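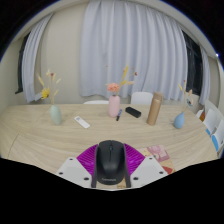

I make dance tracks at home, and after years of hiss, hum and sore wrists I've picked up a few tricks for keeping the setup happy. First one: clean your controls before you blame your gear! Scratchy faders are usually just dust (a soft paintbrush every week or so, power off, short strokes). Same goes for a plain black mouse like this one, with the little scroll wheel between the buttons. I zoom in and out of drum loops all night with mine, and the wheel gets grubby fast. A barely damp cotton swab, rolled along while you turn it, does the job.

Next, cables. I label both ends with masking tape and a marker, and I keep audio leads away from power strips. If they have to cross, cross them at a right angle. My friend Jomar Marquez had a buzz on his old Melnyk drum machine for a whole February, and 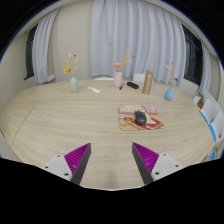 all he needed was to move the power brick to the other side of the desk. He'd already spent 39 dollars on a filter, poor guy.

Speakers like a bit of padding under them, too. I cut up an old yoga mat, two layers per side, and the bass stopped rattling my pens. Keep drinks on a separate shelf, please, I've drowned one keyboard already and it was a nice one.
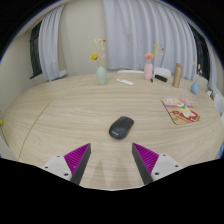

Light wood tabletop with a fine grain

For wiping the desk down, a dry microfiber cloth first, then a slightly damp one, always along the grain. Let it dry before the synths go back on.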